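Pramix Bin Rack Set: Data Card and Collection Rules

Version notes: card text revised 30th September. Supersedes the January card. Section numbers have changed; the episode numbering has not.

1. Summary

The Pramix Bin Rack Set contains 1,844 teleoperated episodes recorded at stainless steel racks and worktables stocked with blue plastic bins. The episodes were collected at the Benside site under the Wemico house rules for shared work areas, reproduced in shortened form in section 4. Labels were produced with Talpur, an in-house tool that ships with the set.

The set is meant for work on reaching into open containers, picking from shelves with limited headroom, and detecting when a task should be stopped. It is not meant for grasp force estimation. Force readings are missing from 51 episodes and uncalibrated in the others.

2. Contents

episodes/ one folder per episode, numbered from 0001
labels/ Talpur label files, one per episode
rules/ full text of the house rules, plus the sign-off sheet
splits/ train, validation and test lists
tools/ loader, label viewer, checksum script

Each episode folder holds the head view, joint positions, hand positions, operator commands and a short text file with the task line. Commands and joint positions share one clock. The head view has its own clock and is aligned by the loader. Do not align by frame index.

3. Task lines

A task line names one object, one source and one destination. Lines with two objects were split before release. Colors are given in plain words (pink, blue, black). If an operator departed from the task line, the line was kept as written and the episode carries the label off_task. Those episodes are in the training list only.

4. House rules for collection

4.1 The operator keeps the stop control in hand from the time the drives are enabled until they are disabled. Setting it down ends the episode.

4.2 Joint speed is limited to 40 percent of the rated value whenever any part of the hand is inside the rim of a bin.

4.3 The hand approaches a shelf bin from the open side. Reaching between an upright and a bin is not allowed.

4.4 Personal items may stay in the work area only if they are listed on the sign-off sheet. They are treated as obstacles in every episode, whether or not the task line mentions them.

4.5 Cables on the arm are checked for slack at both ends of the reach before the first episode of a session.

4.6 Bins are not restacked while the drives are enabled.

4.7 A contact with the rack is logged as contact_rack even if it leaves no mark. The operator does not judge severity. Review does.
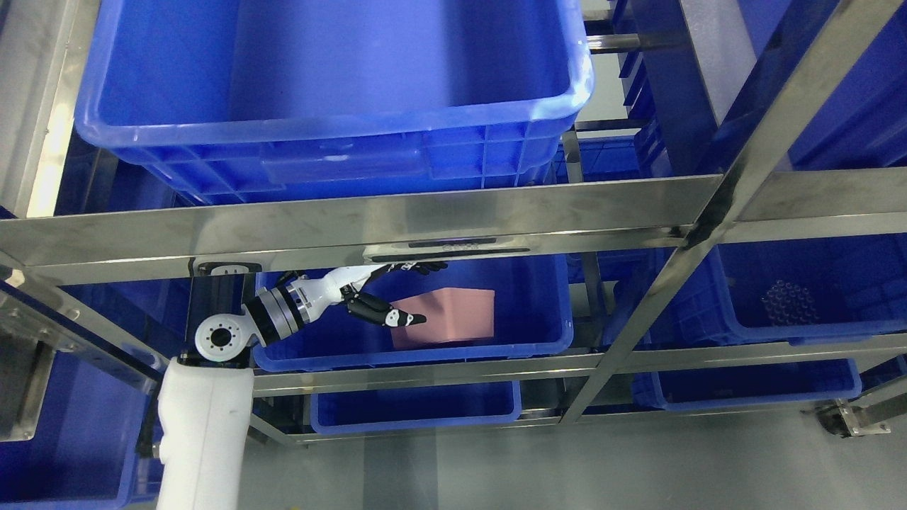
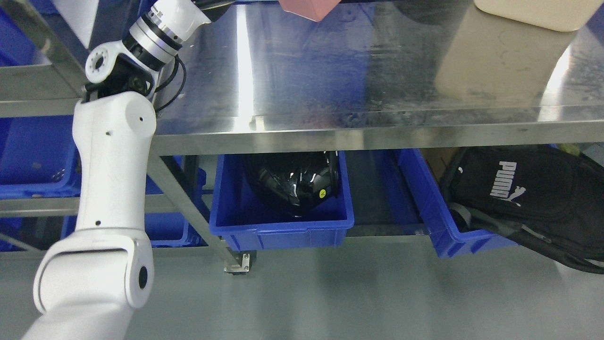
Does rule 4.2 apply when only the fingertips are below the rim of the bin?

Any part of the hand counts, and fingertips are part of the hand. The limit starts when the first fingertip passes below the plane of the rim and ends when the last one is back above it. Talpur marks both points as rim_in and rim_out.

5. Labels

rim_in, rim_out: hand crosses the rim plane, as defined above
grasp_start, grasp_end: first and last commanded closure
contact_rack: any contact between arm or hand and the steel structure
contact_bin: contact with a bin wall or rim, floor excluded
stop_op: stop called by the operator
stop_sys: stop raised by the controller
off_task: operator departed from the task line

Labels were made by one annotator and checked by a second. Where the two disagreed on a contact label, the contact was kept. Users who train a contact detector should expect false positives near polished rails, where reflections make the gap between finger and metal hard to judge from the head view.

6. Splits

The test list was drawn by session. No session appears in more than one list. The validation list holds 100 episodes and was fixed before labeling started. Please report results on the test list once per model and state which card version you used.

7. Known issues

Bright overhead light gives strong glare on the steel surfaces. Exposure was locked for each session and was not adjusted for glare.

Clear plastic parts are poorly separated from the bin floor in many episodes. Their masks are marked low_confidence.

The lower shelves are often in shadow. Objects behind the bins are unlabeled unless they appear in a task line.

Fingers sometimes hide the object at the time of grasp. grasp_start is taken from the command stream and is not affected.

8. Rule changes since the January card

4.2 used to refer to the palm. It now refers to any part of the hand. Older episodes were relabeled to match, but the speed limit in force at the time was the old one, so fingertip speed in those episodes can exceed the current limit. The field rule_version gives the wording in force for each episode.

4.4 is new.

4.7 used to let the operator skip light contacts. Sessions recorded under the old wording were reviewed again from the head view.

9. Use and redistribution

Research use is permitted under the license in the root folder. If you redistribute a subset, include the rules folder unchanged and keep the episode numbers. Do not renumber after filtering. Corrections to labels should be sent as a patch against labels/, one episode per patch, with the rule number in the first line.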